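Setting up your Nillden meal planner: Part 3, naming your meals

By now you should have the planner switched on and joined to your wifi. If you haven't, go back to Part 2 first, I'll wait.

The Nillden arrives with three meals a day already filled in: breakfast, lunch and dinner. That's fine for plenty of people, but I grew up with dinner at noon and tea at half past five, so it was the first thing I changed.

1. Press and hold the Menu button until the screen says MEALS.

2. Turn the dial to the meal you want to rename and press once. Type the new name with the dial (slow, I know) or use the Dasteck app on your phone. Names can be up to 12 letters, so "Second breakfast" won't fit.

3. Set the start time and the end time. Meals mustn't overlap. If they do, the planner keeps the earlier one and quietly drops the other.

4. To add a meal, turn the dial right to the end of the list and choose ADD. You can have six in a day.

5. Press Save. Wait for the beep before you touch anything else.

Caution: don't pull the plug while the light is flashing. I did this on a Thursday evening and lost the whole week's meals.

Note: if you want a different pattern at weekends – a late brunch and no lunch, say – set up the weekdays first, then choose COPY DAY and change the copy. Doing it the other way round makes a proper mess.
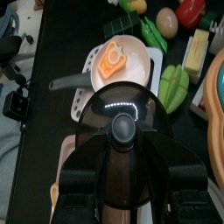 Toy frying pan with a toast-shaped piece in it.

6. Now pick a daily target, if you want one. Mine is set to 2,000 calories, and the planner splits it evenly between your meals until you tell it otherwise. Go to SHARE and move the bars about. I give most of mine to tea.

7. Last of all, load a recipe pack. The Tremblay pack is the one I'd start with, as it has 513 recipes and nearly all of them are sorted by meal. The Fudley pack is much bigger at 3,413, but you'll be sorting the snacks from the suppers yourself.

Note: error 117 means two meals have the same name. Rename one and press Save again.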